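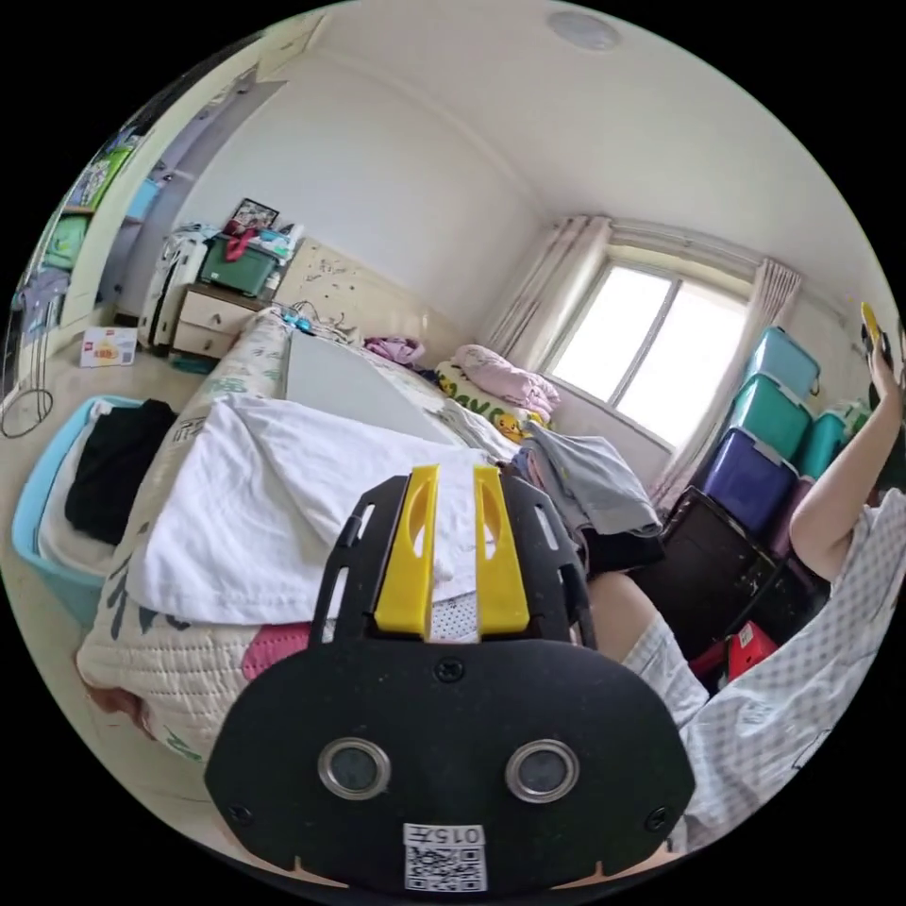 Norbert Jakab escribió:

> Hola a todos. He leído el borrador de la guía de sala del fondo Feng y tengo
> una duda gorda. Si las 108 estampas van por orden cronológico, como en el
> inventario, la primera sala se nos llena de ejercicios de taller y el
> visitante tarda muchísimo en llegar a los grabados del puerto, que son los
> que todo el mundo conoce. ¿No sería mejor ir por temas? Ya sé que
> Xuelian prefiere las fechas, pero quería preguntarlo antes de que se
> encarguen los vinilos.
>
> Y otra cosa: ¿quién ha decidido que las cartelas tengan 200 palabras?
> A mí me parecen una barbaridad.
>
> Norbert

Hola, Norbert, y hola a la lista:

Te contesto por aquí y no en privado porque me habéis escrito tres personas con lo mismo y así me ahorro repetirme (perdonad el ladrillo, que me conozco).

Lo de las cartelas primero, que es rápido: lo decidí yo, y lo decidí mal. Venía de preparar los textos del catálogo y se me fue la mano. Las he probado en voz alta delante de las reproducciones y a mitad de la segunda ya estaba mirando para otro lado, ¡y eso que las había escrito yo! Pasamos a 100 palabras como máximo para las obras comentadas, y las demás llevan solo título, año, técnica y número de inventario. Si alguien quiere la versión larga, estará en la hoja de sala plastificada, que se coge a la entrada y se devuelve a la salida.

En cuanto al orden, he dado muchas vueltas. Cuando vimos la exposición de Husstead salí encantada con el montaje por temas: entrabas en una sala y todo eran oficios, pasabas a la siguiente y todo eran calles. Se entendía a la primera. Pero también me pasó que al salir no tenía ni idea de si el grabador había empezado con el buril y acabado con el linóleo o al revés, y en el caso de Feng ese cambio es media historia. Las planchas de los primeros años son secas, apretadas, con un rayado que parece contado línea a línea, y de pronto aparece el linóleo y todo se abre - los blancos respiran, las figuras se salen del marco, hasta el papel es otro. Si lo mezclamos por asuntos, ese salto no se ve. O lo ve quien ya lo sabe, y a ese no hace falta montarle una exposición.

Por otro lado tienes razón en que la primera sala, tal como está en el plano, es dura. Yo también la acortaría. Jianguo Cao propuso hace tiempo una solución intermedia y creo que ahora le haría caso: mantener las fechas como esqueleto y sacar del orden una pieza grande, una sola, para recibir a la gente. La candidata es «El muelle de noche», que en el inventario cae hacia el final. La ponemos sola en la pared de enfrente de la puerta, con buena luz, y a partir de ahí empezamos por el principio. El que viene a ver el puerto ya ha visto algo del puerto y se queda más tranquilo.

Los ejercicios de taller no los quitaría del todo. Hay unas pruebas de estado, las de la vendedora de peces, en las que se ve cómo va borrando el fondo hasta dejarla sola con el cesto. A mí me parecen de lo mejor del conjunto, y en Dunorville la gente se paraba más ahí que en las piezas famosas. Lo que haría es juntarlas en una vitrina baja, en horizontal, y dejar las paredes para la obra acabada. Las repeticiones se pueden quedar en los cajones sin que sufra nadie.

Rongrong Yan me recuerda que los papeles más finos no pueden estar colgados todo el tiempo, así que a media exposición habrá un cambio. Esto afecta también a tu pregunta: en un recorrido por fechas sustituyes una estampa por otra del mismo año y no hay que tocar ni un texto de pared. Por temas nos tocaría rehacer media sala, y el presupuesto de vinilos es el que es. Vatico nos ha dado precio por un solo juego y no pienso volver a llamarles para pedirles rebaja, que bastante apuro pasé la primera vez.

Más cosas que han salido estos días. Wanting Wan pregunta por los títulos. El fondo trae los títulos originales, los que puso el primer catalogador y los de las traducciones, y no siempre se parecen. Mi propuesta es dar el original y una sola versión en castellano, la nueva, y mandar las variantes al catálogo. Hay una lámina que en un sitio se llama «Lluvia», en otro «Mujer con paraguas» y en otro «Estudio 6», y si lo ponemos todo en la cartela ya hemos gastado media.

También me preguntáis por el color de las paredes. Yo sigo votando por el gris cálido. El blanco se come los márgenes del papel y el azul oscuro, que queda precioso en las fotos, hace que las estampas pequeñas parezcan sellos. Pero de esto sí me dejo convencer si alguien trae una muestra pintada en un tablero grande y la vemos con la luz de la sala, no en una pantalla.

Os dejo lo que me parece que habría que cerrar en la próxima reunión, y lo que no esté aquí lo añadís vosotros.

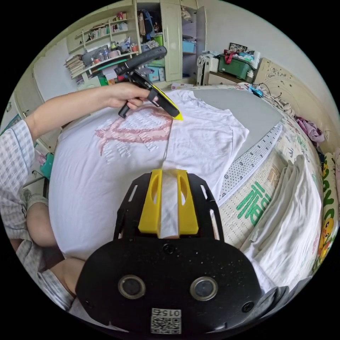

PUNTOS PARA CERRAR

1. Recorrido por fechas, con «El muelle de noche» a la entrada. Si alguien se opone, que lo diga en la lista antes de la reunión y con alternativa.

2. Cartelas. Norbert, ¿te animas a recortar tú las de la segunda sala? Tienes mejor tijera que yo. Te paso el documento con los cambios a la vista y no me enfado por nada (bueno, por casi nada).

3. Vitrina de las pruebas de estado. Falta medir si cabe sin estorbar el paso de las sillas de ruedas. Si no cabe en la primera sala, miramos el pasillo.

4. Lista de papeles delicados y sus sustitutos. La tiene Rongrong casi terminada.

5. Títulos. Xuelian Tang revisa las transcripciones, y hasta que ella no dé el visto bueno no se manda nada a imprimir.

6. Fecha del desmontaje. En principio marzo, pero me falta confirmar el transporte de vuelta.

Y una petición: cuando contestéis, borrad lo que no haga falta del mensaje anterior, que el último hilo sobre los marcos había que bajarlo con la rueda del ratón durante un buen rato para encontrar un «de acuerdo».

Un abrazo a todos, y gracias, Norbert, por preguntar antes de los vinilos y no después.

Última actualización: 18/9/20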